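Flununville Neighbourhood House
Minutes of the July general meeting

Meeting opened at 7.05 pm in the front room, with 19 members present and a very warm welcome to the three families who have just moved into Ulik Street. Apologies were read out and the June minutes were accepted with one correction (the soup night raised $78, and the minutes had it as $87).

Heating
We had a good long talk about the hall heater, which has been sulking again. Durkex have quoted for a new fan and will honour the price until the end of the month. Several people felt we should hold out for a whole new unit, but after some back and forth it was agreed to go with the fan and see the winter through. Carried.

Garden beds
The two beds along the Hodoroagă Lane fence are ready for planting, and thank you to everyone who came and shovelled in the drizzle. Broad beans and silverbeet were the favourites. A request for rhubarb was noted with some enthusiasm! Please label what you plant, and keep the hose on its hook – it has been driven over twice.

Hall hire
The hourly rate stays as it is for members. For outside bookings the bond goes up to $50, starting with new bookings only.

Games afternoon
It was lovely to hear that the games afternoon is still growing, with almost 30 people at the last one, grandparents included. We could do with more jigsaws for the older children, and a second urn.

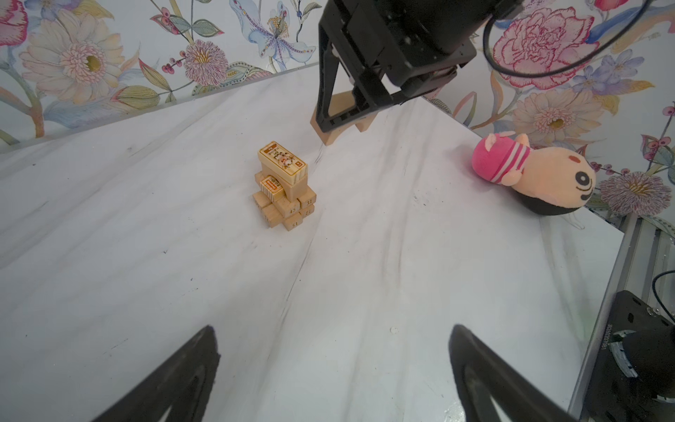
Costel Onu

Wooden blocks and other sturdy toys are always welcome and may be left in the tub by the kitchen door. Costel will put a list of wanted games on the noticeboard.

Other business
The side gate is sticking. Bring a plate next time, and a jumper if the fan has not arrived.

Meeting closed at 8.40 pm, followed by tea and a very fine lemon slice.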